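Drei Tage Clatholm, und ich summe immer noch

Eigentlich wollte ich nur zwei Konzerte hören und dann wieder nach Hause fahren. So hatte ich es jedenfalls der Redaktion erzählt, und so stand es auch auf meinem Reiseantrag. Geworden sind es dann 3 Tage, ein verpasster Zug, eine ruinierte Strumpfhose und ein Ohrwurm aus einem Streichquartett, das vorher keiner im Saal gehört haben konnte, weil die Noten erst im April fertig geworden waren.

Clatholm liegt so, wie man sich das für ein Orgel- und Kammermusikfest wünscht: ein Hafen, eine viel zu große Kirche, dahinter Hügel. 2.000 Menschen leben hier, und ich hatte das Gefühl, am ersten Abend saß die Hälfte davon vor mir und hatte breitere Schultern als ich. Die Kirche selbst fasst 346 Leute, wenn man auf der Empore zusammenrückt (und man rückt zusammen, glauben Sie mir, ich kenne jetzt den Ellbogen meines Nachbarn besser als den meines Mannes).

Den Auftakt machte das Ensemble Ccori, vier Streicher und eine Flötistin, die sich auf Musik aus den Anden und auf das spezialisiert haben, was europäische Komponisten daraus gemacht haben. Ich gebe zu, ich war skeptisch. Ich habe in meinem Leben genug Panflöten in Fußgängerzonen gehört. Aber dann ging es los, ganz leise, mit einem einzelnen Ton auf der Bratsche, der so lange stehen blieb, dass ich schon dachte, da sei etwas schiefgegangen, und dann kam die Flöte dazu, fast nur Luft, und ich hatte Gänsehaut bis in die Kniekehlen!

Das zweite Stück fand ich schwächer. Viel Geklopfe auf Cellodecken, viel bedeutungsvolles Umblättern. Der Herr neben mir (der mit dem Ellbogen) war begeistert, also nehmen Sie mein Urteil bitte nicht als Gesetz. Nach der Pause gab es dann Haydn, einfach so, ohne jeden Überbau, und der klang nach dem Geklopfe frisch wie ein offenes Fenster.

Überhaupt, die Programme. In Clatholm mischt man gern, und zwar ohne Rücksicht auf Leute, die lieber vorher wissen, was sie erwartet. Im gedruckten Heft steht oft nur der Name der Musiker und eine Uhrzeit. Am zweiten Vormittag ging ich also in ein Konzert, das laut Heft »Fornitance« hieß, und hatte keine Ahnung, ob das nun ein Stück, ein Komponist oder eine Krankheit ist.

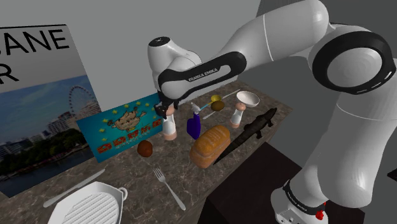

Es war ein Duo, Harfe und Kontrabass, und ich habe lange nichts so Komisches und gleichzeitig so Schönes erlebt. Die beiden spielen Barocktänze, aber sie spielen sie, als säßen sie nachts um halb zwei in einer Bar, in der schon die Stühle hochgestellt werden. Der Bass schlurft, die Harfe kommt immer einen Hauch zu spät, und irgendwann merkt man, dass das alles haargenau gesetzt ist. Bei der Sarabande hat eine Frau hinter mir laut »Ach!« gesagt. Besser kann ich es auch nicht ausdrücken.

Danach brauchte ich Kaffee und frische Luft, in dieser Reihenfolge. Unten am Hafen gibt es eine Bäckerei, die während des Festivals bis in den Abend offen hat und ein Gebäck mit Kardamom und zu viel Butter verkauft, von dem ich zwei gegessen habe, bevor ich überhaupt saß. Dort trifft man dann alle wieder: die Bratschistin vom Vorabend, das Ehepaar aus Reihe vier, den Mann, der die Orgel stimmt und darüber sehr gern und sehr ausführlich redet.

Die Orgel, ja! Die muss ich noch loswerden. Sie heißt im Ort nur die Narex, nach der Werkstatt, die sie gebaut hat, und alle sprechen von ihr wie von einer schwierigen Tante. Feuchtes Wetter mag sie nicht, trockenes auch nicht, und in den tiefen Registern hat sie ein Brummen, das man eher im Brustbein spürt als hört. Beim Nachtkonzert wurde darauf eine Stunde lang improvisiert, über ein Kinderlied, das das Publikum vorher vorsingen durfte. Wir haben furchtbar gesungen. Der Organist hat sich davon nicht beirren lassen und aus unserem Gejaule erst eine Fuge, dann ein Gewitter und am Ende etwas so Zartes gemacht, dass danach erst einmal gar kein Applaus kam.

Was mir weniger gefallen hat: die Bänke. Ich weiß, ich weiß, Kirche ist Kirche, aber nach 70 Minuten auf blankem Holz denkt man nicht mehr über Kontrapunkt nach. Bringen Sie ein Kissen mit. Die Einheimischen haben alle eins dabei, manche mit Namen bestickt, und gucken einen mitleidig an. Und ziehen Sie sich warm an, geheizt wird nur vor dem Konzert, damit das Gebläse nicht in die langsamen Sätze rauscht.

Den Zug am letzten Tag habe ich dann wegen einer öffentlichen Probe verpasst. Ccori arbeitete noch einmal an genau dem Stück mit dem langen Bratschenton, und ich wollte nur kurz reinhören. Sie haben vierzig Minuten an acht Takten gefeilt, mal mit mehr Bogen, mal fast ohne, einmal mit dem Rücken zueinander. Ich saß mit meinem Koffer in der letzten Reihe und habe auf die Uhr geschaut und bin sitzen geblieben.

Der nächste Zug fuhr erst am Abend. Ich bin also noch einmal zur Bäckerei gegangen.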